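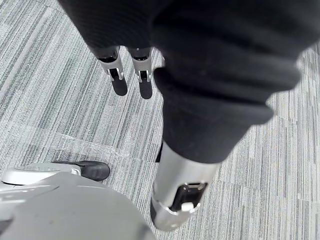 Knitted glove over the hand, fingertips showing, above the striped carpet.

Money and Markets evening course: progress report to the Prislow Fund
01/05/2021

Dear Farzana Swati,

We're two terms in and I'm delighted with how the economics course is going! Your grant covers 29 places and every one is taken, with a waiting list for the autumn (mostly friends of people already on it).

The spring term was all about banks: what they do with deposits, how interest rates are set, why a share price can fall on good news. Jomar Pascual ran the session on bubbles in March and it overran badly, as people simply wouldn't stop arguing about tulips. Ionuț Ciobanu has rewritten the reader, so the chapter on bonds now has worked sums all the way through. I think it's the best thing we've produced so far.

The debate on whether bankers' pay should be capped split the room almost down the middle. Several people changed sides after the break, and one of them has since written a long and rather good piece for our newsletter.

Spending is on track. We have £200 left on the printing line and would like to move it to books, if you agree. The Selilau library has offered us shelf space for them.

Two things are behind. The pensions unit still needs a second tutor, and Fadi Bataineh's recordings of the first 3 lectures haven't been edited yet. He hopes to finish them before the summer break.

Next term we start on trade and tariffs. Do come along to a session, you'd be very welcome.

With warm thanks,
Charito Pangilinan
Course lead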